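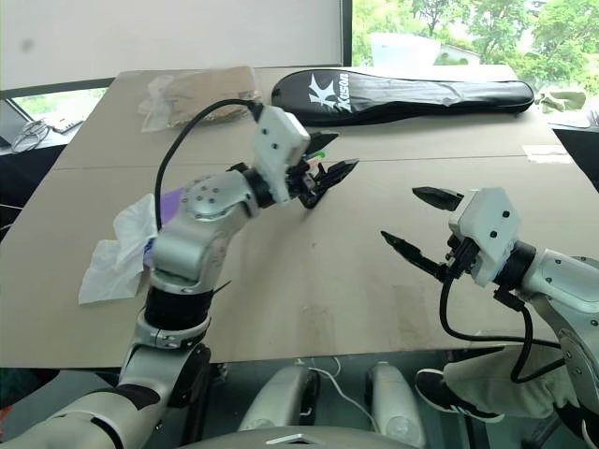
Can I lay the cardboard straight on the table, or does it need something underneath?
Straight on the table is fine, as long as the top is dry and you've swept off any crumbs or grit first.

Section 4: Setting up the sorting table

I'm assuming you've read the bit on storage and you've got your Katene kit box handy. I do this at the start of every season (April for me) and it takes less time than making supper, though I do tend to stop for a cup of tea in the middle.

1. Wipe the table and let it dry. I've skipped this and ended up with cardboard stuck to a blob of jam.

2. Lay the big cardboard sheet over the top, smooth side up. If it wants to curl, turn it over and leave a few heavy books on it for about 2 hours, then flip it back.

3. Put your racket bag along the back, zip towards you. A long one like the black Kason bag can lie the full way across and still leave you plenty of room at the front.

4. Keep parcels at the back too, still wrapped. I never open one until the bag is sorted, or the new grips vanish in with the old ones!

5. Have a cloth and some tissues within reach. You'll want the cloth for handles and the tissues for whatever you find at the bottom of the side pocket.

6. Empty one pocket at a time, and put everything back before you start the next.

Note: The Floteck grip tape comes with its own paper labels. Stick one on the cardboard near the edge if you like and jot down which racket you've done. It saves peeling labels off the table later.

Caution: Don't cut tape or string on the cardboard without a mat under it. A fresh blade goes through much quicker than you'd think, and I have the scratch in my table to prove it.

Caution: Keep the Vollar cleaning spray well away from strings. Squirt it on the cloth first, then wipe the frame.

If the sheet gets soggy or starts to split, swap it for a new one. Spare sheets are listed in Section 7, along with the grip tape and the spray.

Ruby-Lee Brunton, revised 2024-11-21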